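Mon 7 October

Water meter at 06:50 reads 197 liters over the two days since I last wrote it down. Higher than normal for one person. Two loads of wash account for most of it, and the rest is the test soaks. I need to stop running the tap while the bucket fills and measure each fill instead.

Main work today was the dye log. The onion skin bath from last week is finished with and poured out on the compost. I kept one jar of it in the fridge, labeled, lid taped. The weld bath is the one I care about. Dry weld from Plorkumdale, 80 grams, chopped with the kitchen shears and soaked overnight in cold water. Brought up slowly this morning. The probe thermometer reads differently at the edge of the pot than in the middle, so I am stirring before each reading and writing down the middle figure only. The earlier pages do not say where the probe was, so treat anything before April as approximate.

Held the bath below a simmer for an hour. Above that the yellow goes brown and dull, which I learned on the spring batch and do not want to repeat. Strained through the old pillowcase. Plant matter went back into a second pot with fresh water for a weaker bath. I will use that for the iron samples, where a strong yellow is wasted anyway.

Mordant: alum, weighed on the small scale. The small scale drifts when it is cold in the back kitchen. Checked it with the brass weight before and after and it held. Cotton needs the tannin step first and I have been lazy about it on the last three samples. All three washed out to almost nothing. Did it properly this time, tannin overnight, rinse, alum overnight, rinse. No shortcuts on the next set either.

Samples in the first bath:

- A: cotton lawn, tannin and alum
- B: cotton lawn, alum only, as a check
- C: linen scrap from the curtain, tannin and alum
- D: wool yarn, alum only, one small skein

D took color in the first ten minutes, as wool does. A and C were slow and even. B is patchy along the fold where I had it pinned. I will not pin anything again; loose in the pot and turn it with the stick.

Ruoxi Xia wrote back about the pH question. She tests at three points: after straining, after the fiber goes in, and at the end. I only test at the start. She also thinks my tap water is hard enough to shift the weld without any added chalk, and asked what the water company report says. I found the report. It gives one figure for the whole district, so it tells me little about this kitchen. Ordered strips from Ridik. They come in packs of 80, enough for the winter if I cut them lengthwise.

Her other point was to stop comparing samples under the kitchen light. The bulb is warm and makes every yellow look better than it is. Agreed. From now on I compare at the north window between 11:00 and 13:00, dry samples only, on the gray card.

Lunch, then the lightfastness strips. These have been taped in the south window under card with one half covered. Goldenrod has lost the most. Weld is holding. Madder shows no change that I can see. Left them up and moved the walnut strip down a row, where the window frame was shading it.

Costs so far this year, all dye materials and postage: 1,228. The Privon pot is 700 of that and I would not buy it again. The base is thick and it holds heat well, but it takes so long to cool that I overshoot every time I turn it down. The old enamel one is easier to control.

Overdyeing next. Weld over a pale indigo should give the greens I want, and I need a reference for how light to go on the blue. The target is a light, slightly gray green, close to mint.

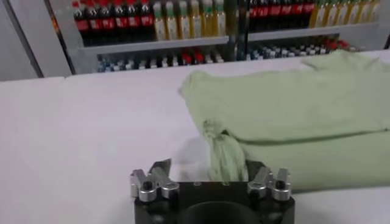
Light green t-shirt on the white table. 

Plan for the blue: one short dip, air, rinse, then weld at half strength. If that is too yellow, cut the weld time before touching the indigo. Change one thing per sample.

The Lü notebook is nearly full. Nine pages left, and the paper buckles where the swatches are glued. Next one should be ring bound so the pages lie flat with cloth on them.

Bath off at 17:15. Samples A, C and D left in to cool overnight. B out and rinsed, hung on the line over the tub. Second pot covered. Window shut, scale back in its box.

Tomorrow: rinse, dry, read the meter before the first fill.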